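Search products, manuals and parts
Search
Reading time: 3 minutes

Hestard Flower Cooler, Reach-In Series
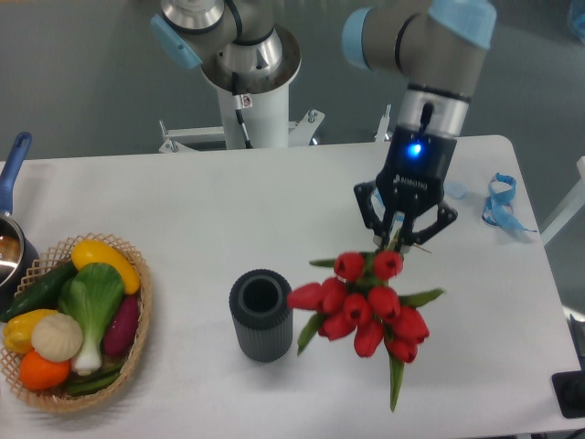 Red tulips at the closed-bud stage. Cut stems at this stage are best suited to cold storage.

The Hestard Reach-In Series is a range of upright coolers designed for the storage of cut flowers, greens and finished arrangements. It is intended for retail florists, event studios, hospital gift shops and funeral homes that hold stock for several days at a time. The series replaces the earlier Bruner cabinet line, for which parts remain available.

Why a floral cooler

Cabinets made for food and beverages are often used for flowers, with mixed results. A beverage cooler moves air quickly across the shelves and removes moisture as it does so. Petals dry at the margins, and foliage loses its firmness well before the bloom has opened. The Reach-In Series uses a wide, low-speed evaporator coil that cools the cabinet with gentle air movement and keeps relative humidity high. Air is returned along the rear wall, so that stems standing near the door receive the same conditions as those at the back.

Models

The series is offered in one-door, two-door and three-door widths. All models share the same depth and height, and may be placed side by side with the joining strip supplied. The two-door model is the usual choice for a shop with a weekly wholesale delivery. The three-door model can be ordered with a center divider, which allows one section to be held at a warmer setting for tropical stock.

Doors are self-closing and will remain open at a right angle for loading. Handles may be fitted on either side at the time of order. A change of handle side after delivery requires a service visit.

Interior

Shelves are epoxy-coated wire and adjust without tools. The lowest shelf may be removed entirely to accommodate tall buckets. Each shelf is rated for 200 pounds, evenly distributed. Buckets should be kept clear of the rear return grille – a raised stop along the floor of the cabinet marks the limit.

Interior lighting is a cool-running LED strip mounted behind the door frame. It may be switched off separately from the refrigeration.

Temperature and humidity

The controller is factory set to 36 degrees Fahrenheit, which is suitable for tulips, roses, carnations and most spring bulbs. Orchids, anthuriums and other tropical flowers should not be stored at this setting. To change the set point, hold the SET key for 3 seconds, adjust with the arrow keys, and press SET again. The display will return to the current cabinet temperature.

Humidity is not adjustable. Where stock is wrapped in film, the film should be opened at the top before loading to prevent moisture from collecting on the petals.

Fruit must not be kept in the cabinet. Ripening fruit gives off ethylene, and carnations in particular will close and fail to reopen after exposure. An ethylene filter by Aksoy is available as an accessory and should be replaced every 20 weeks.

Installation

The cooler requires a level floor and a dedicated grounded outlet. Allow four inches of clearance above the cabinet and two inches behind it. Units should stand upright for a full day before they are connected to power. Flowers may be loaded once the display has held at the set point overnight.

The standard compressor is mounted on top of the cabinet. A remote compressor is available for shops where noise or heat at the counter is a concern; in that case, installation must be carried out by a licensed refrigeration contractor.

Care

Wipe interior surfaces weekly with mild soap and water. Do not use chlorine bleach on the shelves or coil. The condenser should be brushed clean every three months, and more often in workrooms where potting mix is handled. Door gaskets should be inspected each May, ahead of the warm season. Cleaning instructions are given in full in the owner's manual.

Warranty and service

Cabinets are covered for three years, and compressors for five. The warranty does not extend to stored flowers. Service in the first year is provided through Plestach, our authorized service partner, between 7 a.m. and 6 p.m. local time. Please have the serial number ready – it is printed on a plate inside the left door post.

Ordering

Delivery to the curb is included within roughly 1,000 miles of our warehouse. Inside placement and removal of an old unit are quoted separately. Questions about sizing, electrical supply or remote compressors may be directed to Driss Fahmy, Commercial Sales.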